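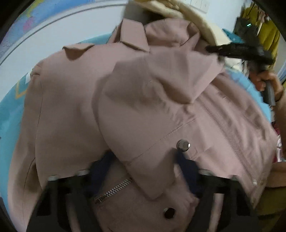 The second stretch of the Urnari evaluation went better than the first, a remark that will mean more to anyone who read the first report. As a reminder, Nutora is paying us to decide whether the Urnari hand-held gripper kit is good enough to gather clothes-handling demonstrations in ordinary homes, and whether the two-finger hardware deserves a place on the Lomton arms afterward. We asked for permission to stop testing on towels, which flatter everyone. Permission was granted, and we now have garments like the rose hooded jacket, with a collar and a hood competing for the same neck, a long metal zipper, a second short zipper, and snaps sitting close to where the fingers want to pinch. We have grown fond of it as a test item, in the way one grows fond of a difficult exam after passing.

## Where we are

We have recorded 3248 demonstrations to date. Of these, 1227 have passed review and are in the training set. The remainder are either still in the queue or have been rejected, mostly for the reason covered under "Syncing" below. The plan called for 200 garments and we have all of them, tagged and bagged. Seven homes are taking part, against a target of 7, and we would like that noted somewhere prominent because it is the only line in the plan that came out exactly right.

The garment list leans toward the awkward end: hoods, fleece, anything with metal hardware, and one category our spreadsheet calls "straps, various." Plain T-shirts are in there too. They are finished, and they taught us very little.

## The hardware

The fingers are good. We said in the last report that they looked overbuilt, and we withdraw that. They hold a thick fold of jacket without complaint, and the finger screws come out with a normal driver, so swapping a worn pair takes less time than finding the spare.

Snaps and zippers remain the sore spot. When a finger lands on a snap, the grip closes on a small hard dome instead of cloth, and the fabric next to it gets much less pressure than the reading suggests. The software reports a firm hold. The garment has other ideas. We now mark these takes as "hardware contact" and keep them, on the theory that a Lomton arm will someday make the same mistake and ought to have seen it before.

Two complaints for Urnari:

- The trigger is stiff. After an hour of folding, the people doing the work slow down, and their demonstrations get sloppy in a way that is easy to spot and tedious to filter.
- The carrying case has foam cut for every part except the charging cable, which travels in a sock. It's a clean sock.

## Syncing

The kit is sold as a package with an upload service, and the service is the weaker half. For the first part of the period, a take recorded while the previous one was still uploading would arrive with its finger-width readings shifted against the video. The fingers would open after the sleeve had already dropped. We trained a small model on a batch of this before catching it, and the result let go of everything with great confidence.

Urnari sent a fix in July. It works, provided the unit is restarted at the start of each session, and the release notes mention this on their final page. We have taped the instruction to the lid of every case. Old takes can be repaired when the clock log survived, and we are working through them. We don't expect to save them all, and the count of accepted takes above includes only those that have been checked by a person.

## Đặng

The subcontract with Đặng, the garment repair shop, was the item Nutora questioned most closely at approval. It has paid off. They replaced pulled snaps, restitched two hoods, and told us which of our garments were being worn out by the fingers and which had simply been bad garments when we bought them. The second list was longer. Their invoices are itemized down to the thread, and ours to you will look shabby beside them.

## Spending

We are under on travel and over on storage. Video takes up more room than the vendor's calculator promised, and we stopped trusting the calculator after the first bill. Nothing needs to be moved between budget lines yet. If the trigger turns out to need a redesigned part, we will come back with a number and a suitably humble cover note.

## What we would tell a buyer today

Buy the gripper. Negotiate on the upload service, or run your own if you have anyone on staff who enjoys that sort of thing. Budget for replacement fingers and ask for the softer pads, which are in the catalog but not in the box. Do not let the sales demo be done on a towel.

## Next period

1. Clear the review queue, starting with hooded garments.
2. Run the first Lomton trials on zippers, with the arm slowed down and the good jackets kept in another room.
3. Get a written answer from Urnari about the trigger. We have three friendly spoken ones.
4. Return two kits for service. One has a loose finger mount and the other makes a noise we have been unable to reproduce for the help desk.

We also owe Nutora the updated consent forms for the homes, which are signed and scanned and will go out with the next invoice.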